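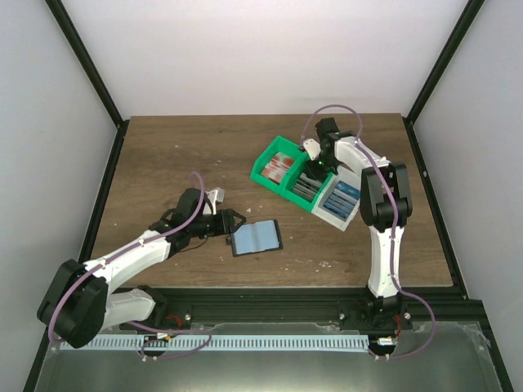

Visiting the Robots at the Rata Center
A guide for young visitors

Each September, the Rata Center opens its workshop to school groups. The visit lasts 30 minutes, and every group is limited to 30 children so that everyone has a good view.

What is a robot arm?
A robot arm is a machine that can reach, turn, and hold things. It has stiff parts called links, which are a little like the bones in your own arm. Between the links are joints. Your shoulder, elbow, and wrist are joints too. Inside each robot joint is a motor that makes it move.

How does it pick things up?
At the end of each arm is a gripper. Our grippers have two fingers that close together. Try it yourself: use only your thumb and one finger to pick up a playing card from a table. Flat things are hard to lift – for you and for a robot.

Why are there two arms?
Two arms can share a job. One can hold a small flat object while the other reaches into a bin for something else. They must also stay out of each other's way, and this takes careful planning by the people who program them.

Why do the arms work between walls?
A robot arm may not know that a person is close by. The walls mark the space where the arms move. Visitors stay behind the yellow line on the floor at all times.

What will happen on the day?
Your group will meet at the Cesis Street entrance at 10 a.m. A guide will take you to Room 141, where the demonstration is held. Afterward, you may ask questions. Please raise your hand and wait for your turn.

Words to know
Link – a stiff part of a robot arm.
Joint – a place where the arm bends or turns.
Gripper – the part that holds things.
Program – a set of instructions for a machine.

Teachers may reserve a visit through the Rata Center school office, extension 2509.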